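Projektbericht: Demonstrationsdaten für ein zweiarmiges Greifsystem

Projektgruppe Gritumdale, Sommersemester
Bearbeitung: Thabiso Magagula, Siv Lunde, I-hsuan Chow
Betreuung: Sabine Wegener
Abgabe: 24. Oktober 2024

1. Aufgabenstellung

Ziel des Projekts war ein Datensatz, mit dem ein lernendes Verfahren das Aufnehmen und Übergeben kleiner Gegenstände üben kann. Das Training selbst gehörte nicht zu unserer Aufgabe, das übernimmt die Folgegruppe von Citlali Ledesma. Wir sollten die Aufnahmen planen, durchführen, beschriften und so ablegen, dass andere damit weiterarbeiten können.

Vereinbart waren 1000 Episoden. Eine Episode beginnt mit beiden Armen in der Ruhestellung und endet, wenn der Bediener die Aufnahme stoppt. Im August stand zunächst nur der Aufbau, die ersten brauchbaren Episoden entstanden gegen Ende des Monats.

2. Greifer und Objekte

Die Finger sind gelb und gitterförmig durchbrochen. Sie geben beim Zudrücken etwas nach, was bei runden Gegenständen hilft, aber die genaue Lage des Objekts zwischen den Fingern schwer vorhersagbar macht. Glatte Teile haben wir deshalb als eigene Gruppe »glatt/rund« geführt. Dazu zählt auch das weiße ovale Etui. Bei dieser Gruppe wird im Protokoll zusätzlich notiert, ob das Objekt beim Anheben gerutscht ist. 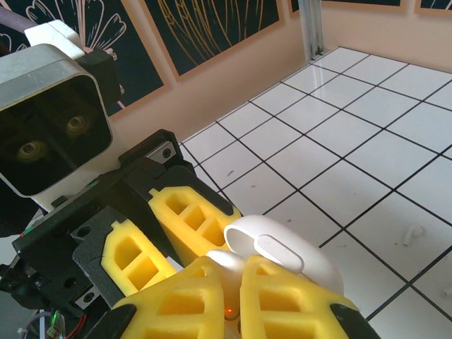

3. Ablauf einer Aufnahme

Gesteuert wird über zwei Führungsarme, deren Gelenkstellungen auf die Arbeitsarme übertragen werden. Eine Person bedient, eine zweite legt die Objekte aus und führt das Protokoll. Nach jeweils 100 Episoden wurde gewechselt, damit nicht eine einzige Handschrift den Datensatz prägt. Die Unterschiede waren deutlich: Siv greift langsam und fast immer von oben, Thabiso fährt schräg an und korrigiert kurz vor dem Kontakt.

Gespeichert werden die Gelenkwinkel, die Greiferöffnung und alle Kamerabilder mit gemeinsamem Zeitstempel. Die Aufnahmesoftware Tolteck war am Lehrstuhl schon vorhanden. Wir haben sie um eine Prüfung auf fehlende Bilder ergänzt. Fehlen in einer Episode mehr als 2 Bilder hintereinander, wird sie automatisch markiert.

Am schwierigsten war das Arbeiten mit beiden Greifern auf engem Raum. In der Ansicht vom Handgelenk füllt der andere Arm dann einen großen Teil des Bildes, und ein kleiner weißer Zylinder ist zwischen den gelben Fingern nur noch teilweise zu sehen. Solche Stellen haben wir im Datensatz gelassen und mit »verdeckt« beschriftet.

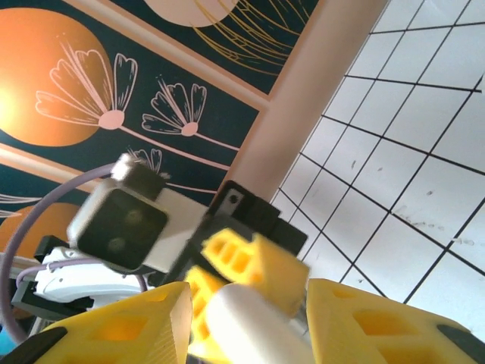
Warum werden misslungene Versuche nicht gelöscht?

Misslungene Versuche enthalten oft eine Korrektur, und gerade die fehlt in sauberen Vorführungen. Wir löschen nur Episoden mit technischen Fehlern. Alle anderen bekommen eines der Etiketten »gelungen«, »gelungen nach Korrektur« oder »abgebrochen«. Die Folgegruppe kann dann selbst filtern.

4. Beschriftung

Jede Episode wurde von einer Person beschriftet, die sie nicht selbst gefahren hatte. Dafür diente das Programm Hendetti, in dem sich Anfang und Ende eines Griffs auf der Zeitachse setzen lassen. Strittig war vor allem, wann ein Griff beginnt. Wir haben uns auf den ersten sichtbaren Kontakt in der Handgelenkkamera festgelegt. Wo dieser verdeckt ist, gilt der Verlauf der Greiferöffnung.

Für die Lage der Objekte am Boden ist die Übersichtsansicht besser geeignet. Das Fugenraster der weißen Fliesen diente uns als grobes Koordinatensystem, eingetragen wird die Fliese, auf der das Objekt liegt. Auch Episoden, in denen ein Arm auf den Fliesen ruht und nur der andere arbeitet, lassen sich in dieser Ansicht schnell erkennen.

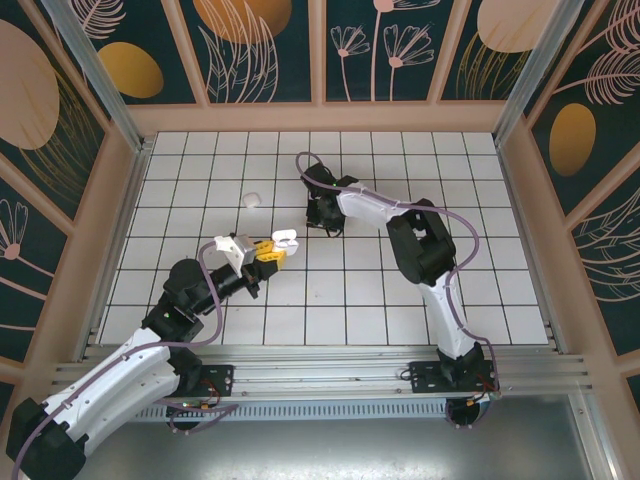 5. Ergebnis und offene Punkte

Die vereinbarte Zahl wurde erreicht. Die Positionen sind allerdings ungleich verteilt, in der Nähe der hinteren Ecken liegen zu wenige Beispiele. I-hsuan hat dazu ein Auslegeschema geschrieben, das im Anhang steht, aber erst bei den letzten Aufnahmen verwendet wurde.

Offen ist außerdem der Abgleich der Kameras nach einem Fingerwechsel. Wir haben ihn jedes Mal von Hand gemacht. Das Skript Zaugg aus dem Vorjahr läuft mit der jetzigen Kamerahalterung nicht und müsste angepasst werden. Rohdaten, Protokolle und Etiketten liegen im Projektverzeichnis, die Zugangsrechte vergibt Sabine Wegener.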